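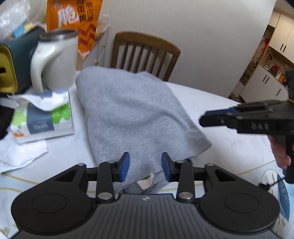
# Gripper width from hand-held demos is jumping when fingers are near cloth

I am training a policy for picking small flat things (paper scraps, labels, threads) from folded cloth. The demos are collected with two hand-held grippers, and each one has a camera looking at the fingers. I estimate the opening width from the image by finding the two blue finger pads and measuring the distance between them.

On a plain white table this works well. Over cloth the width signal has short jumps, 3 or 4 frames long, and then it comes back. I checked one episode of 634 frames and found 14 jumps. Almost all of them are in the part where the fingers are just above the cloth, before closing. This is the part I need the most.

My pipeline now:

```
hsv mask (blue) -> largest 2 blobs -> centroid distance -> width
```

I already tried a median filter with window 5. It removes some jumps but it also makes the closing moment late, and the policy then closes too late on the real arm. Should I make the filter longer, or change the detection? I use the Petkov loader for reading the episodes, if this matters.

**Edit:** the second gripper has the same color of pads. Sometimes it is inside the view of the first one, at the right side.

---

### Answer 1 (accepted)

Your edit is, I think, the main problem. "Largest 2 blobs" has no idea which gripper a blob belongs to. When the other gripper comes into the view, its pad can be bigger than one of yours for a few frames, and then you measure between two different tools. Printed blue areas on a tablecloth or a package can do the same.

I would change the detection first and leave the filter for the end.

1. The camera is fixed to the gripper, so your own pads can only move along a short known path in the image. Open and close the gripper slowly one time with nothing in front, record it, and save the region where the pads pass. Ignore all blue outside this region.
2. Inside the region, take one blob from the left half and one from the right half. Do not sort by area.
3. If one pad is missing, write NaN for this frame. Please don't copy the last value, you will forget later that you did it.
4. Fill gaps up to 3 frames with linear interpolation. With longer gaps, look at the episode by eye.

```python
mask = blue_mask(img) & own_region
l = best_blob(mask[:, :mid])
r = best_blob(mask[:, mid:])
width = np.nan if l is None or r is None else dist(l, r, offset=mid)
```

Do not forget the offset for the right half. I lost one evening on this in June.

About the late closing: a centered median should not move a clean step very much. If your filter is causal (it uses only past frames) it will delay the signal by 2 frames with window 5. For offline data you can use the centered one. Check also the time stamps between image and pose, because a delay there looks exactly the same in the policy.

— Noemi Cirillo

> **Comment from the asker:** The region mask removed 12 of 14. The other two are when a fold of the cloth comes up over one pad. My median was causal, yes. Thank you very much.

> **Reply:** Then leave these two as NaN and interpolate. If you have many of them, you can use the linkage. The pivot pins are silver and stay higher above the cloth, so maybe you can fit the angle from them.

---

### Answer 2

We had similar noise at Plarthorpe and we solved it with a small segmentation network, 4000 labeled frames. It handles folds and bad light. It is more work than a mask, but you do it once. We did the labels in Bradari, export was slow.

---

### Answer 3

Try a longer window, maybe 15. Worked for me with Pridisent data.

> **Comment:** This will make the closing problem worse, the asker wrote already that 5 is too much.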